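Friday, sim bench, Stornska task set

Picked up where we left off with the box task. The scene file from the Bendolden branch loads again after I put the hand meshes back in the right folder. Left the older scene in place in case someone still needs it for comparison.

Goal for today was 100 usable episodes of the pick and drop: right hand takes the brown cylinder, brings it over to the open box, lowers it in, lets go, backs off. Left hand stays out of the way for now. We talked about having it steady the box, but that is a second task and should get its own label in Farkano.

Morning run, before any changes. The box slid when the cylinder touched the rim, and then the episode counted as a success anyway since the check only looked at the height of the cylinder. Threw that batch out. Changed the check so the cylinder has to be inside the box walls and the fingers have to be open. Raised the friction on the box bottom a little too.

Second thing I ran into: the cube. It is there as a distractor and its start position is random. In 8 episodes it spawned under the path of the right forearm and got knocked. Those are fine to keep if the drop is good, but they need the contact flag set or the filter will mix them in with the clean ones. Flag is now written at save time. 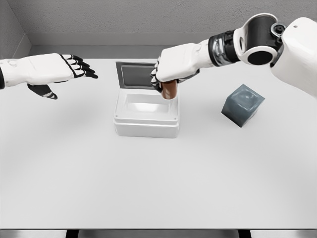 Page last changed: Friday, 4:40 pm

Cylinder over the opening, lid up behind it, cube off to the right. From a start like this the release is easy to teleoperate as long as the wrist stays level. When I tip the wrist even slightly, the bottom of the cylinder lands on the front wall and I have to lift and try again. Kept two of the retries on purpose so the model sees a recovery. Marked them "retry" in the notes field.

The left hand just hovers open on its side of the table. I tried parking it lower, but it drifts when the operator relaxes, and the drift shows up in the action data as small constant motion. Magbanua clips anything under the threshold on export, so for the left arm I set the threshold higher. Need to check that this does not also eat the slow part of the right hand's descent. The two arms share one config block and I am not sure the override is read per arm.

Settings as they stand:
Control rate unchanged.
Box position: random, small range, no rotation.
Lid: fixed open.
Cube position: random, right half of table only.
Cylinder start: upright, within reach of the right hand.
Episode ends 2 seconds after release.

Count at the end of the day is short of 100. Stopped when the tracking on the right glove started lagging and the fingers closed late. The last 5 episodes have that lag in them and should not go to training. I moved them to a side folder and did not delete them.

To do:
Restart tracking and redo the finger calibration before the next session.
Replay a handful of episodes from the export and compare the right wrist height with the raw log.
Ask whether the Farkano labels can be edited after upload, or if I have to push the whole batch again.
Try box rotation once the plain version trains.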